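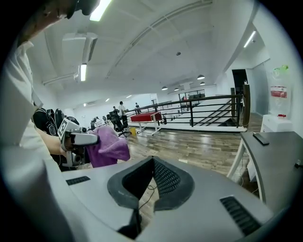 How often does a hand-held gripper need to be cleaned and checked?

Do a short check before every session and a full service after 6 days of use. The short check needs no tools. For the full service you need a small screwdriver, a soft brush, lint-free cloths, and a clear desk with good light.

These are my notes for the hand-held grippers we use to record picking tasks. I wrote the first version for new people on the Comico project, and Thilini Begum corrected my mistakes about the marker calibration. The same steps are good for most grippers of this type, with a wrist camera, two soft fingers and printed markers on the body.

Before you start

Stop any recording and wait until the last file is saved. Then disconnect the cable at the gripper end. Pull on the plug and never on the cable. Put a small piece of tape with the unit number on each part you remove, because left and right fingers look almost the same when they are off the body.

Step 1. Clean the fingers

Brush the surface of each finger pad from the base to the tip. Towels and other cloths leave lint, and the lint fills the texture of the pad until it begins to slip. After brushing, wipe the pad with a cloth that is a little damp with water. Do not use alcohol on soft pads. We tried it last July and the pads became hard at the edges.

Look at the tip from the side. If the edge is rounded or you can see a tear, change both pads and write it in the log. A new pad together with an old pad will close unevenly.

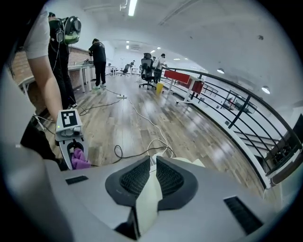
When the pads are dry, close the fingers slowly by hand. They should meet at the tip first, and after this along the rest of the surface. If one finger arrives earlier than the other, loosen its base screw by a half turn, push the finger into place and tighten it again. Repeat until both move together. It takes patience the first time.

Step 2. Check the lens and the vents

Clean the lens with a dry lens cloth, from the center to the outside in a small circle. A fingerprint is hard to notice on the live view, but you will see it later as a soft area in every recording. Use the brush for the vents too. Do not blow compressed air into them - it pushes the dust deeper into the housing.

Step 3. Check the markers

The markers must be flat, clean and tight. Touch each one with a fingertip and try to move it. If it moves even a little, the position data will drift and the calibration is no longer valid. Tighten the mount, then run the calibration again. A marker with a scratch across the black squares should be replaced. Print new ones on matte paper only, as glossy paper reflects the ceiling lights and the tracking software loses it.
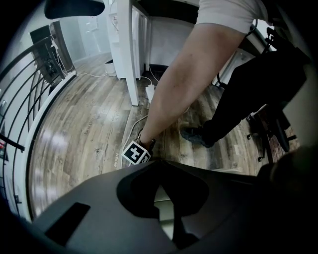
Elango Marar keeps the spare markers in a flat folder with cardboard on both sides. I recommend to do the same. A bent marker looks fine to the eye and gives wrong numbers for a whole day.

Step 4. Look after the cables

Run each cable through your fingers from end to end and feel for cuts or hard bends. On the floor, keep cables out of the place where the operator walks. Leave enough free length so that a person can crouch, stand up and turn without pulling on the connector. At the end of the day, coil the cable in a wide loop. A tight coil around the gripper body will damage the wires near the plug.

Step 5. Test the grip

Connect the gripper again and start the preview. Pick up a soft cloth, lift it to the height of your waist, hold it while you say a full sentence, and put it in a container. Do this 8 times. The cloth should not slide, and the finger opening shown in the software should return to the same value each time the gripper is closed empty. If the value changes, the zero point is lost. Open the settings page, choose the finger zero, close the gripper completely and save.
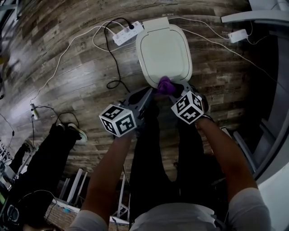

What should I do if the cloth slips even with new pads?

Check the closing force first. In most cases the trigger spring is tired and the fingers do not close with full pressure. Squeeze the trigger completely and try to pull the cloth out with your other hand. If it comes out easily, change the spring. Our log shows that a spring is good for 2,000 grips, so we replace it at that number even when it still feels strong.

After changing the spring, do the finger zero again and repeat the grip test. The old zero will not be correct with the new spring.

What to write in the log

Write the unit number, the date, the parts you changed and your name. If you did the calibration, write the error value too. Please do not write only "OK". Dinesh Nadar once needed a full afternoon to find which unit had the old pads, and all the lines in the log said the same word.

Questions about spare parts go to Lucienne Joly. Pads and springs are in the drawer with the Gravoten label, and the small screws are in the box on top of it.

Last changed 19 Feb 2025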